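The Measure of Rain

1. Tuesday

In Anport the rain had not come for 36 days, and my aunt began to measure everything. She measured the tea, the flour, the water for the beans. The cylinder from the old school in Gronda went up to 100 ml, and she trusted it more than the radio. 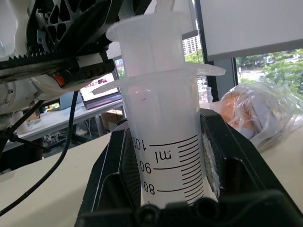 "Seven for the basil," she said, and wrote it in her notebook. I asked what was for us. She did not answer at once – she was looking at the window, where the light was white and soft.

In the evening she told me about the house in Tapsell, where she was a girl. They had a well there, and her mother dropped one grain into a jar for every dry day. When the rain came, they cooked the grains and ate them, even if it was only a spoonful each. I thought it was a sad supper. She said it was the best one of the year.

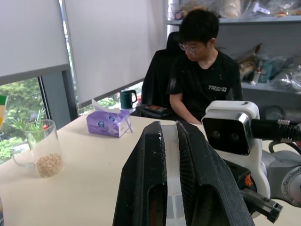
2. The night bus

I left for Arkari at 12 with one bag and her notebook. Near the bridge, the driver put on his wipers.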